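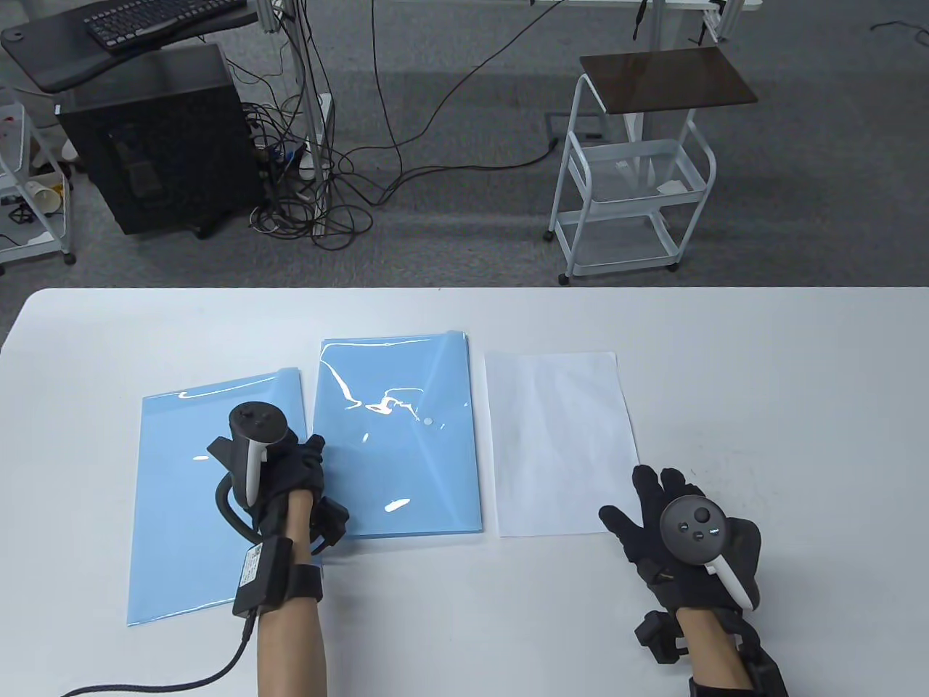 Gloves on, controllers strapped to both hands, two blue folders and a sheet of paper to work with.

Plitik hand-tracking strap kit: a review from the bench

I'll start with the straps, since everybody at the workshop asks me about the straps. They're good! I have skinny wrists and a long list of things that slide down them, and I can wear these through a full session without stopping to hitch anything up. The kit gets you gloves, straps and the mounts that hold a VR controller on each hand, and you bring your own controllers. I paid 40 dollars for mine from Trukulum (the gloves run small, go up a size).

We're building a two-armed desk robot that can sort paperwork, and the hand motions it learns from have to come from somebody. Mostly me, so far. Fredy Ccori did the software side and I do the folders.

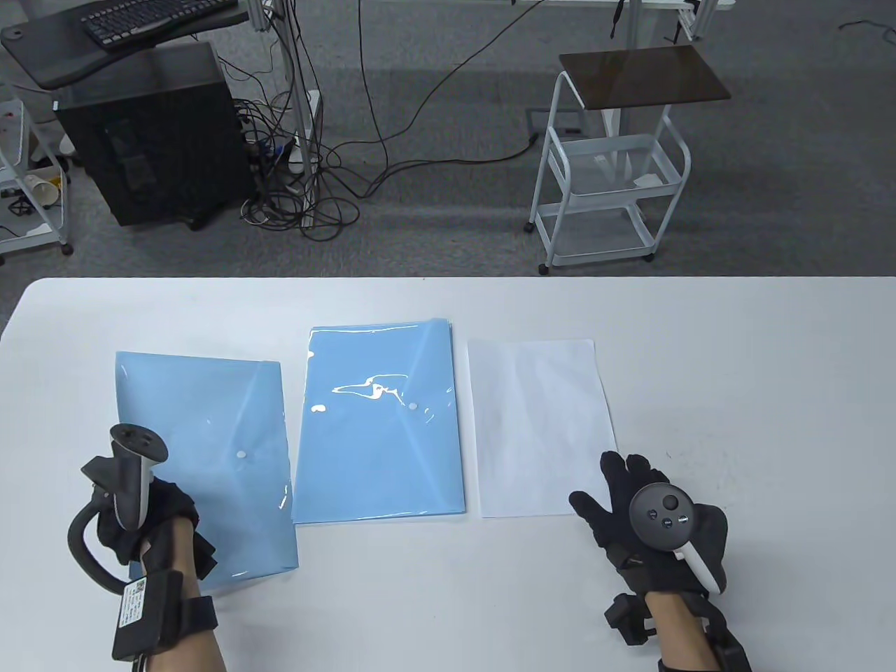 Left glove over the corner of a folder, plain paper off to the right.

Folders are a mean test for gloves, by the way. Slick plastic, a floppy flap, and that silly little snap. The fabric is thin enough that I can find the edge of a folder by feel, but picking up a single sheet of paper is still a pain and I end up sliding it to the edge of the table and pinching it there. If you do mostly blocks and cups you won't care.

Weight is okay. I notice it in my forearms after 40 minutes or so of steady work, and I've learned to take the whole rig off for lunch instead of trying to eat a sandwich in it. 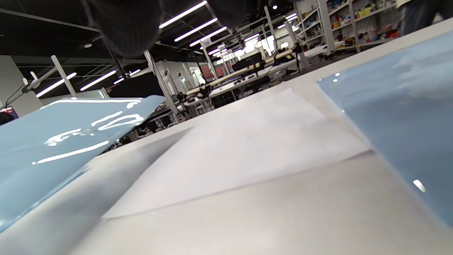
Paper between the shiny blue plastic, with the benches and ceiling lights behind.

Now the grumbles. The manual is one folded page and the drawing for the left mount is printed backwards, so I put mine on wrong twice. The cable clips are too small for any cable I own. And the setup wants you to redo calibration every time you loosen a strap, even a little. Lucero Chávez got so fed up with it that she marked the strap holes with a paint pen, and I copied her, and now it goes much faster.
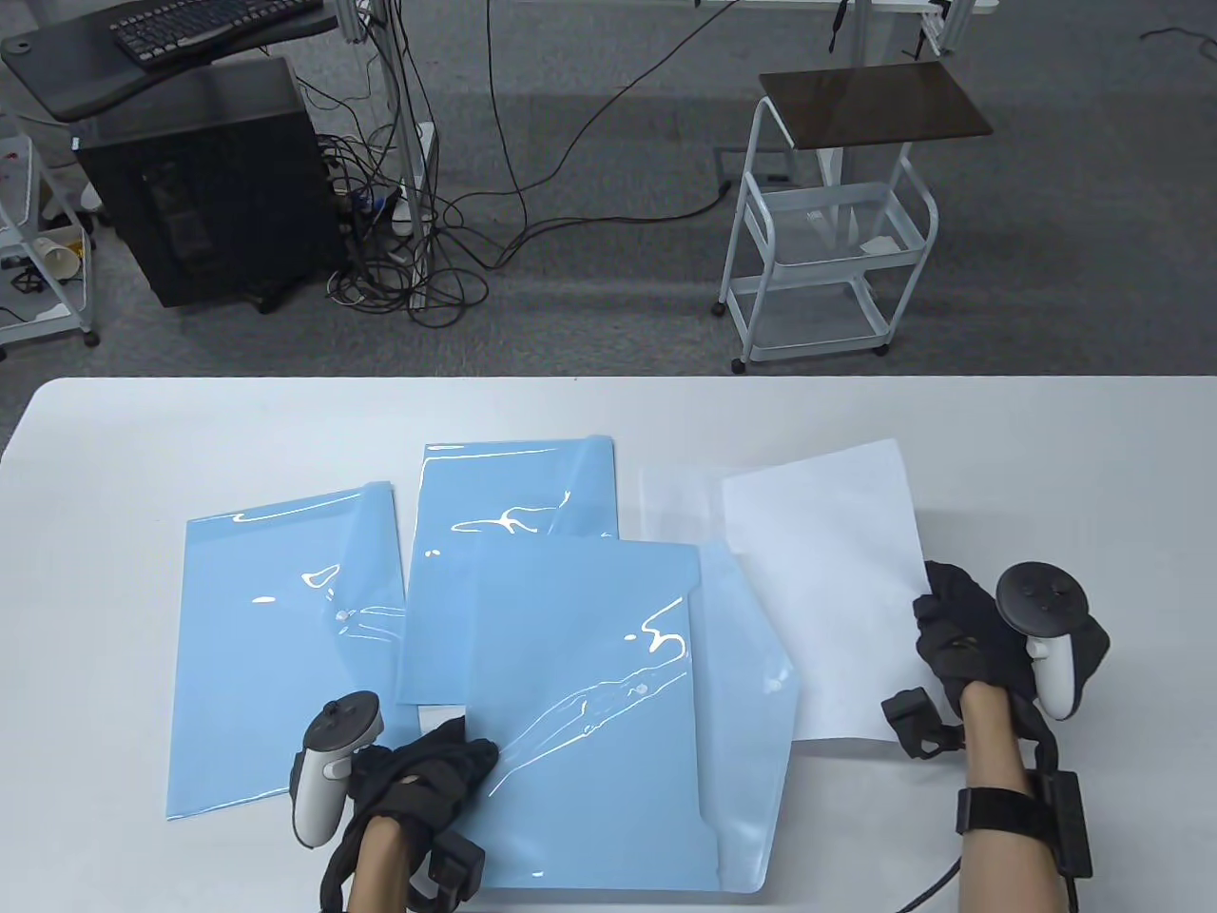
Wilson Usuga | November 30, 2020 | Filed under: Home robotics, Reviews

Battery life I can't judge, that's down to your controllers. Logging has been solid for me. We're at 3168 clips and I've thrown out 7 for tracking jumps, all from the first evening.

I also tried the Clidholm mounts that Teófilo Cáceres has. Stiffer, nicer buckles, but they dug into the back of my hand and I gave them back the same night. Would I buy the Plitik kit again? Yep, in the bigger size. I'd like a spare pair of gloves in the box, though, and they sell those only with the full kit right now. I wrote to them in January and they said they'd look into it.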